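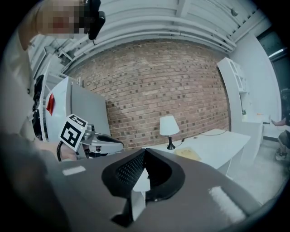 4. Before a practice run

The Nostari club guide used to say a new pair could be ready to record after one read-through. We have not seen that happen, so allow a full session for this section. Check the marker cube on each hand-held gripper first: the black patterns must be clean, and the cable beneath must hang clear of the fingers. Wipe the faces with a dry cloth only.

4.1 Put on the strap harness and fasten every buckle.
4.2 Open and close each gripper 21 times. The Drallau sheet says this "settles" the spring. We doubt it, but it does show up a sticking handle.
4.3 Agree the task aloud with your partner.
4.4 Start recording, hold still, then begin.

Note: Rondex claims its finger pads last 2,000 grips. Lino Caruso's pair split at 600. Look at yours every time.

Caution: Do not pull on the cable to free a jammed gripper. Stop and fetch Loredana Sanna.

4.5 Write down failed runs too. A log with no failures in it will be sent back.

Section 5 covers copying files to the club drive.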